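Sorting the front desk, one basket at a time

The shared desk at Kimberg gets everything: pens, mail, lunch, keys, fruit from the kitchen. At our last tidy-up session we agreed to try two baskets, one for food and one for office things, with handwritten labels to go with them.

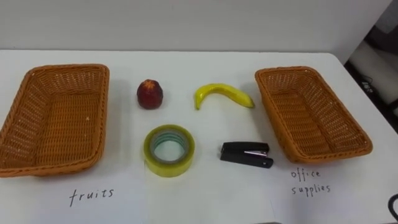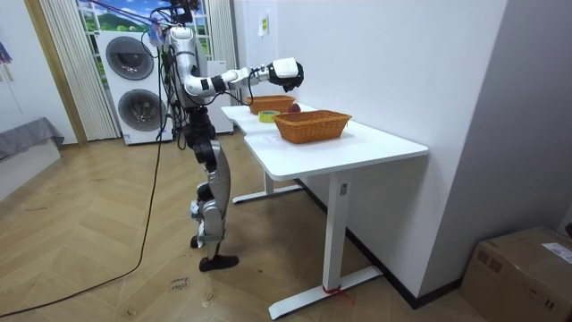 A few notes for anyone who wants to do the same in their own section. Keep the baskets shallow. Deep ones turn into storage, and things stay at the bottom until August. Matching baskets look neater, but then the labels matter more, so write them large and use a dark pen.

Fruit goes in the food basket. Anything that needs a fridge goes in the kitchen, as before. The office basket is for small items people share - staplers, tape, markers. Paper still goes in the trays by room 105.

Anežka Pešek has spare baskets in the supply closet on the Ullstead side, at 5 dollars each from your section's budget. She would like to know how many are wanted before she orders more. Leave a note in her mailbox, number 32, with your section name and where the baskets will go.

The desk will be cleared every evening. Items left outside the baskets go to lost and found, and food left out will be thrown away.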